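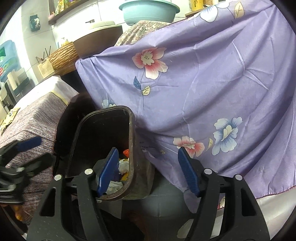
Zoi reckons it was the return spring all along and that I've spent two days chasing firmware for nothing. She may well be right (she usually is about springs), but I want it all written down before anyone opens the handle up again.

15 Feb 2021

So, the fault. On the hand-held pair, the left gripper stopped reporting its opening properly. You squeeze, the jaws close, and the logged width just sits there at whatever it was before. Then it jumps. The first time was at sample 472 of the bin-and-laundry session and I put it down to a loose cable, wiggled it, carried on. Silly of me! By the end of the session I had 223 samples with the width frozen, all from the left one, and the right one was perfect throughout.

Things I tried, in the order I tried them:

Swapped the cables over. Fault stayed with the left gripper.
Reflashed the encoder board with the old Traline build from June. No change.
Logged it on the bench, opening and closing very slowly by hand. Not one freeze in 101 cycles, so I very nearly declared it cured and went home.
Did the same again but quickly, the way Rui works when he's in a hurry. Froze almost straight away.

That last one is what set Zoi off. Her idea is that a tired spring lets the linkage lag behind the trigger, the magnet ends up tilted, and the board throws the reading away as rubbish and keeps the last good one. I'd still like to know why it holds the old value without raising a flag, because that bit IS firmware and I'm claiming it.

The part that bothers me more is Skorkora. We replay these recordings on the arm there, and a frozen width means the arm thinks it's holding something when it's let go, or the other way about. Orestis had it shut hard on a plastic tub this morning. Tub split, no fingers anywhere near, but I've asked him to keep the guard down and not to replay anything from this batch until I've been through it.

Spring is rated for 2,000 cycles and we must be well past that. Myrto is ordering two. Left gripper is in the drawer with red tape on it, please leave it there.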